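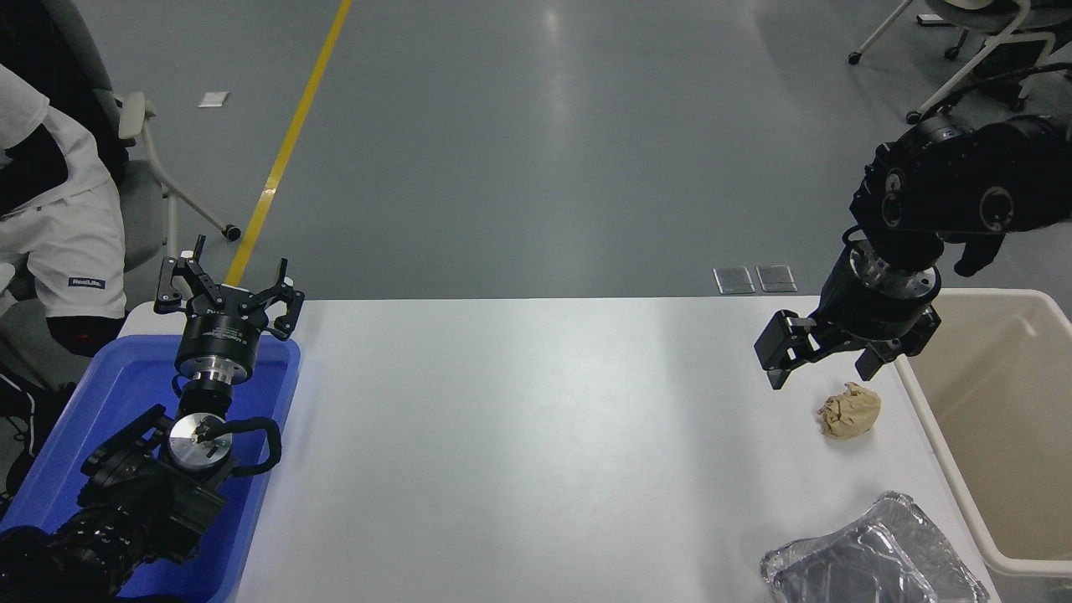
Figure 7.1. A two-arm sorting station between trials. Both grippers are empty. A ball of crumpled paper and a clear plastic bag lie on the tabletop.

Chapter 7
Comparing Grippers on Mixed Items

Learning objectives

After studying this chapter, the reader should be able to:
State a comparison question that a bench trial can answer.
Separate the effect of the gripper from the effects of the arm, the camera and the controller.
Select test items that represent the material a cell will handle in service.
Record a failed grasp in enough detail for another person to classify it.
Recognize the most common sources of bias in a gripper trial.

7.1 The purpose of a comparison

Chapter 6 treated the gripper as a mechanism. It dealt with finger travel, closing force and the shape of the contact surface, and it showed how each can be calculated from the drawings. Those calculations are needed before a gripper is bought. They do not settle which of two suitable grippers should be mounted on a given arm for a given task. That decision is normally made by trial.

A trial begins with a question. "Which gripper is better?" cannot be answered at the bench, as it names neither the items nor the measure. A usable question takes a form such as the following: "On the same arm, with the same camera and the same motion program, which gripper places a larger share of light, easily deformed items in the bin on the first attempt?" Every term in such a question must be defined in writing before the first run. In particular, the parties should agree on what counts as an attempt and at what moment an item is considered placed.

Light, deformable items receive special attention in this chapter. A steel block of known size presents the same faces on every run. Crumpled paper does not. Its outline changes each time the fingers close on it, and the part offered to the gripper on the second attempt may differ from the part offered on the first. Clear plastic film adds a second difficulty. The table can be seen through it, and its folds return bright highlights that a camera may report as edges. A gripper trial that includes film is therefore also, to some degree, a test of the camera.

7.2 The Dultport trials

The examples in this chapter and in Chapter 8 are drawn from a series of trials carried out at the Dultport training center under the direction of Ruba Nseir. The center had been asked to advise on a small sorting cell for dry household waste. Two grippers were under consideration, referred to here by the names of their suppliers, Skilley and Joubert. The Skilley gripper has narrow fingers and a short stroke. The Joubert gripper has wider fingertips and closes more slowly. The same Rolier controller was used for both.

The series comprised 3000 grasp attempts, divided equally between the two grippers. Of these, 661 were recorded as failures on the first attempt. Readers should resist the temptation to compare this total with figures from other laboratories. The items, the lighting and the definition of failure were particular to the center, and the total has meaning only within the series.

The test plan was approved on January 5, 2022, and was revised once, in August, when the staff found that two operators were using the word "slip" in different senses. One used it for any item lost after the fingers had closed. The other used it only for items lost while the arm was moving. The 258 records affected were reclassified from video by Berhanu Weldu, who had not taken part in the original runs. The revised definitions are given in Table 7.2.

7.3 What must be held constant

A gripper is never tested alone. It is carried by an arm, directed by a controller and guided by a camera, and a weakness in any of these can be charged to the gripper by mistake. Before each block of runs, the operator should confirm the following:

The motion program and its speed limits are unchanged.
The tool center point has been measured again for the gripper now fitted.
The camera has not been moved, and its exposure is fixed.
The bins stand on their marks.
Cables at the wrist are free through the full range of motion.

The second item is the one most often neglected. Two grippers rarely have the same length, and an error of a few millimeters will cause one of them to close above a flat item. The record will then show a poor gripper where the fault lies in the setup.

Where two arms share a table, an additional rule applies. Each gripper should be tested on both arms, with the order of blocks drawn by lot. At Dultport, each block consisted of 80 attempts, after which the fingertips were cleaned and inspected for wear. Incomplete blocks were repeated in full.

7.4 Terms used in this chapter

Attempt. One approach, closing and lift, whether or not the item leaves the table.
Missed grasp. An attempt in which the fingers close without holding the item.
Slip. The loss of an item after lifting and before release.
Double pick. The lifting of two or more items in one attempt.
Block. An unbroken set of attempts made with one gripper on one arm.

Section 7.5 sets out the procedure for preparing the test items.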